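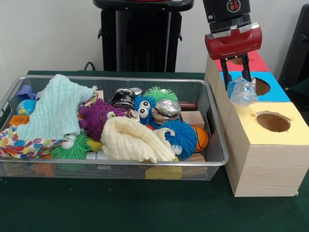 3.2 Composition of mixed containers

Household storage is seldom sorted by category, and the containers in our inventory reflect this. Across the 75 homes surveyed in Drombridge and Allbridge we recorded 2,191 items held in open baskets, bins and trays, and coded each by material, rigidity and likely use. Soft goods cause the most trouble for an inventory. A cloth laid across a pile hides whatever is under it, and it takes no fixed shape that would let a coder estimate its size from the outside. Figure 3 shows a typical case: a wire mesh basket in which knitted cloths and a polka-dot fabric lie among spiky puffer balls, small blocks and crushed cans, with the fabric hanging over the front rim. The open mesh helps to some extent, as a yellow object and an orange object can be made out on the basket floor, but neither can be assigned to a category from the side. Such items were coded as "present, unidentified" and kept in the totals.

We separate toys from discarded packaging even when the two share a container. The Guvport coding scheme, which we otherwise follow, places both under "loose small items" — a choice that suits volume estimates but hides the mixing we want to measure. Under our revision, a container is called mixed when it holds items from three or more of the 8 categories in Table 2. Draped textiles are counted once, whether or not they extend past the rim.

Figure 3. Mixed container with toys, textiles and crushed cans; a wooden shape-sorter box stands beside it.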